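Vuvmont adds matte white table to Volline canteen range

RERKSTEAD, Wednesday. Vuvmont has extended its Volline series of canteen furniture with a rectangular table in matte white. The smooth top is specified for shared lunch areas and wiped down between sittings. Deliveries begin in March, with a first run of 1,400 units.

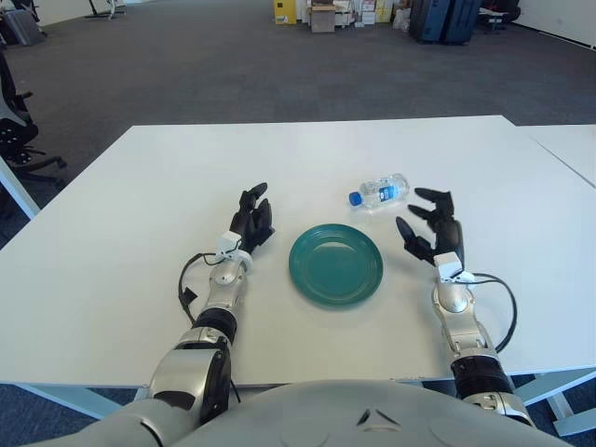 Nomura, the distributor, said a matte top cuts glare under ceiling lights, and that plates and water bottles are easier to spot at clearing time. It has ordered tables for 3 sites.

Volline tables ship flat, with legs packed separately. Assembly takes up to 4 minutes per table. Replacement tops can be ordered from the Rerkstead warehouse under the existing part numbers.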